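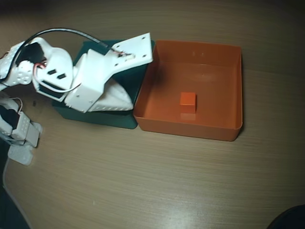 An orange cube in an orange tray, next to a dark green pad.

Search this blog
Search
Go

Talking to the author of The Last Bus to Stilley

I read The Last Bus to Stilley in one go, on a sofa, with a cup of tea I forgot to drink. It's a young adult novel about two sisters who haven't spoken since their mum's second wedding, and who end up sharing a bedroom again at fifteen and seventeen when the older one is sent home from college. If you've ever shared a room with someone you were furious with, you will feel this book in your teeth. So when Dasholm, the small press that published it, asked if I'd like to talk to the author, I said yes before I'd read to the end of the email. 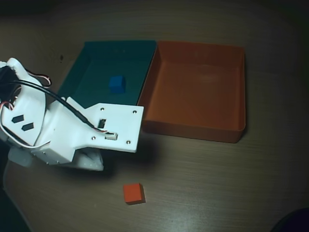

Interview by the Ritthorpe Reads blog
13 Sep 2023

We met upstairs at Shenoy Books, where there are two armchairs and a radiator that clanks. She had brought a carrier bag of notebooks with her, and she kept diving into it to check what she'd really written and when. I loved that. Most writers tell you the story of the book as they remember it, and she wanted to get it right!

I started with the bedroom, as I think most readers will. So much of the book happens inside it: the line of masking tape down the carpet, the argument over the window, the awful night with the phone charger. Had she always meant to keep us shut in there?

"No, there was a whole other book," she said. "There was a school, there was a Saturday job, there was a boy with a van. I liked the boy with the van. But each time I sent the girls out of the house the air went out of it, and when I brought them back and shut the door they started sniping at each other and I couldn't type fast enough."

The boy survives for one scene, at the bus stop, and I told her it was one of my favourites. He's so kind and so useless. She laughed and said he used to have five chapters, and that her editor had drawn a very small sad face in the margin of the first one.

The younger sister tells the story, and she is not always easy company. She reads her sister's diary. She lies to their stepdad about the money and then lets the lie grow for most of the summer. I wondered whether anyone had asked for her to be made nicer.

"Oh, people did," she said. "Early readers, adults mainly. The teenagers who read it never said a word about that. They said, I'd have read the diary too. One of them said she'd have read it sooner." She found the page in a blue notebook where she'd copied that down. "She's fifteen and she's been left out of every important conversation in that house. Of course she reads it. I didn't want her punished for it for three hundred pages."

What I admire most is how slowly we learn why the older sister came home. There's no big speech. There's a coat she won't wear, and a friend whose calls she stops taking, and a moment in the kitchen when she can't finish a sentence and their stepdad just carries on drying the same plate. I had to put the book down for a bit after the plate. I asked how she'd decided how much to tell us.

"I wrote the speech," she said. "I wrote it out in full, the older one sitting on the end of the bed, all of it coming out at last. It came to 3304 words, I've got the number written here, and I was terribly proud of it. Then I read it aloud and it sounded like somebody giving evidence. Sisters don't talk like that. Mine doesn't. She'd tell me the worst thing that ever happened to her while looking for the scissors."

So the speech went, and the kitchen scene came in, and she wrote that in an afternoon. She still has the speech in a drawer. (I asked if I could read it. I could not.)
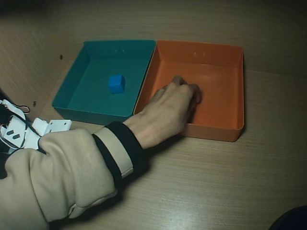 The stepdad is another surprise. In so many books for this age group the stepfather is either a villain or a bit of furniture, and this one is neither. He makes dreadful packed lunches. He is frightened of both girls. There's a chapter near the middle where he drives the older sister all the way to Stilley and back in the rain, for nothing, and the two of them talk about motorway services the entire way, and by the end of it I'd have taken a bullet for him.

"He was only meant to be in the way," she said. "I needed somebody on the landing so they couldn't shout. Then I had to give him something to do on the landing, so he was painting it, and then I thought, who paints a landing that slowly? Somebody who wants to be near and doesn't know how to knock. After that I was very fond of him."

Stilley itself is an invented seaside town, which I'd half guessed, though I did go and look at a map. She grew up inland and got taken to the coast once a year, always in September when it was cheap, and she says that's why everything in the book is shut. The chip shop is shut, the pier is shut, even the toilets are shut. "I thought that was what the seaside was," she said. "I was quite old before I saw it with the shutters up."

We talked about the ending next, and I'll be careful. I will only say that I turned the last page expecting another one. Some readers are going to be cross! I was cross for a minute, then I went back and read the final bus journey again and saw how much had been said in it already. She told me she'd had letters on both sides, and that her favourite just said "WELL??" in green pen.

Dasholm printed 700 copies to begin with and has now gone back for more, and school librarians seem to be passing it round among themselves. She's pleased and slightly alarmed by this. She was working in an optician's when she wrote it, in the mornings before the shop opened, and she's still there three days a week. She likes it. People tell you things, apparently, when they've got their chin on the little rest.

As for what comes next, she has started something with a grandfather and a caravan in it, and the only other thing she'd say is that there's a dog and the dog is fine. I wrote that down and underlined it.

I asked her what she'd been reading and we lost half an hour to old boarding school stories and whether the midnight feasts hold up. She thinks they do. I'm firmly of the opinion that nobody ever wanted sardines with cake. We were still arguing about it on the stairs, and then she went back up because she'd left the notebooks by the radiator.

The Last Bus to Stilley is out now in paperback from Dasholm. Shenoy Books has signed copies behind the till, so ask if you can't see them.

Contact | © Ritthorpe Reads | Back to top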